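Clarkolel Brings Garment Handling Automation to Its Bragança Workroom, and Keeps Its People at the Center of It

BRAGANÇA – Clarkolel, the garment care and rental company, is pleased to share news of a change that has been a good while in the making. Starting in August, the company's Bragança site will begin moving its most repetitive hanging and sorting work over to Nurorlow, a robotic handling system developed with the automation firm Zoritz. The people who have done that work by hand all these years are the same people now teaching the system how it ought to be done, and we could not be prouder of the way they have taken to it.

Anyone who has spent a season in a garment workroom knows what the day feels like by four in the afternoon. A jacket comes off the table, goes onto a hanger, goes up to the rack, and then there is another jacket, and another one after that (and the heavy winter coats are a story all their own!). On a busy shift the Bragança team hangs 654 pieces, and most of that reaching is done at shoulder height or above. It is honest, careful work, and it is also hard on the neck and the wrists, which is something our staff have been telling us for years and which we are glad to be finally doing something about.

"I have hung coats for most of my working life and I can tell you I never once thought about how I do it," said Zlata Chornovol, who leads the finishing team. "Now I think about it all day long. Where do you take hold of the hanger, how high do you lift before you turn, what do you do when the collar slips. My team has opinions about all of it, and it has been lovely to be asked."

Nurorlow learns from demonstration. Team members wear a harness and work with a pair of handheld grippers, one for each hand, going through ordinary tasks at an ordinary pace while their movements are recorded. Those recordings are then used to train the robotic arms that will be installed beside the finishing tables. Sessions are kept short, with a break between them, and taking part is voluntary and paid at a higher hourly rate.

"Clothes are difficult for machines," said Arsen Kushnir, project manager at Zoritz. "A box keeps its shape and a jacket doesn't, and a drawstring or a loose sleeve will go wherever it likes. We could have spent a very long time guessing at the right motions in an office somewhere, but the people who know them were already here, and they have been wonderfully patient with us."

The first stage calls for two robotic arms and will run for seven months, with the finishing team deciding week by week which garments are ready to be handed over and which should stay with a person for now. Delicate pieces, beading, repairs and final inspection will remain hand work throughout.

No positions will be lost as a result of the project. Staff who spend less time at the racks will be offered training in mending, in fitting, or in running and looking after the new equipment, all during paid hours. Two members of the finishing team have already signed up for the equipment course, and we expect they will have plenty of company before long. Shift times will stay as they are, and anyone who would like to keep hanging coats the way they always have is very welcome to do so.

One person works at the coat rack with a gray jacket on its hanger, held at the neck by the gripper in the right hand, while another stands farther back with a gripper at chest height. 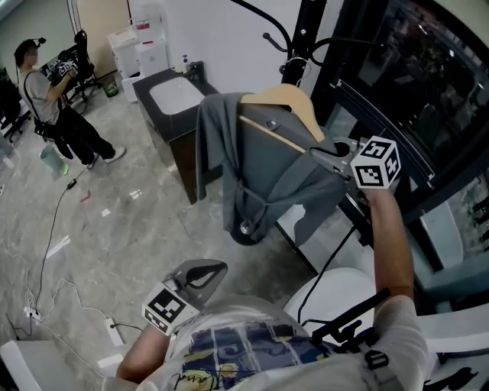 About Clarkolel

Clarkolel cleans, repairs and rents garments for hotels, theaters and private customers from its workroom in Bragança. Questions about the Nurorlow project, and requests to visit the workroom, may be sent to the company's press office, where we are always happy to hear from you.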